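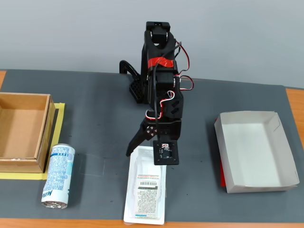

The small arm at the Clillow workshop in Estville, over a tray with a printed card. An open box and a can are also on the mat.

Small robot arms learn to tidy up, but the kitchen will have to wait

ESTVILLE, 2024-02-08 - Can a machine clear a table? At Clillow, a small workshop on the edge of Estville, the answer this winter is "sometimes, and slowly." The group has worked since June on a question that many families and many shop owners ask: when will a robot do the boring work for us?

The test is simple to explain. Some ordinary things lie on a mat, for example a can, a plastic tray or a piece of packaging. The arm must take one thing, lift it and put it in a box. A child of four can do this and talk at the same time. For the arm it is a full day of work, and the day does not always end well.

Clillow published its first results this week. In 800 attempts, the arm finished the task 539 times without help from a person. The group counted an attempt as failed when the object fell, when it landed outside the box, or when the arm needed more than 90 seconds.

"People look at the number and they say it is quite good," said Roy Sedgwick, who started the workshop. "Then I ask them if they would keep a dishwasher that breaks every third plate. They stop saying it is quite good."

The arm itself is of a modest kind. It is made from servo motors and black plastic brackets, with a gripper at the end and a small camera that looks down at the mat. Sedgwick says he chose a simple machine on purpose. An expensive industrial arm is more exact, but it will not come into a normal home or into a corner shop, and the workshop wants to know what is possible with parts that a small business can pay for.

The most difficult objects were not the ones the group expected. Heavy things gave less trouble than flat things. A thin card or a shallow tray offers very little for two fingers to hold, and the arm often pushed it along the mat for a long time before it gave up. Cans were a problem of another kind. A can that stands is easy to take. A can that lies on its side can roll away when a finger touches it, and then the plan the arm made a moment before is of no use.

Shiny surfaces also caused errors. Rajkumari Nautiyal, who writes the software for the camera, spent much of the autumn on this. Light that comes back from metal or from clear plastic changes when the arm moves over it, and the program can believe that the object has moved too. She has improved this a lot, she says, but she does not call it solved.

"In the workshop I can close the curtain," Nautiyal said. "In your kitchen I cannot close the curtain, and also there is a cat."

The software is called Itard. It learns from people who guide the arm by hand through the same movement again and again. Fredy Taipe did most of this guiding. He says that after some weeks he began to pick up his own cups at home in the same careful way, from above and with two fingers, and his family laughed at him.

Not everybody is sure that homes are the right place to begin. Jianguo Yao owns a small grocery in Estville and visited the workshop in January. He would be happy with much less than a household helper, he said. Every morning he and one employee open boxes, check the dates on the packages and bring the old ones to the front of the shelf. It takes roughly two hours.

"I don't need that it cooks," Yao said. "If it can move the milk forward and not drop the milk, I will buy it tomorrow."

This is closer to what the workshop now plans. A shop has fixed shelves, the light is the same all day, and many of the products have the same shape. On the other hand, a shop also has customers who walk past and put things back in the wrong place, and a machine that works beside them must be safe before it is fast. Sedgwick thinks the first useful job will be in the back room, with the door closed.

A second group, in Cáceres, will repeat the same test with its own arm and its own objects. Cristian Villanueva, who leads the work there, asked for the complete list of failed attempts and not only for the good ones. He wants to see if the same objects cause the same trouble in another room. His team has nine tasks on its list, and folding a towel is the last of them. He does not expect to reach it soon.

Clillow will continue with the sorting task until June. The next series uses more objects at one time, and some of them will lie partly on top of each other, as they do on a real kitchen table after breakfast. Visitors can come to the workshop by appointment, and Taipe says they are welcome to bring something from their own kitchen for the arm to try.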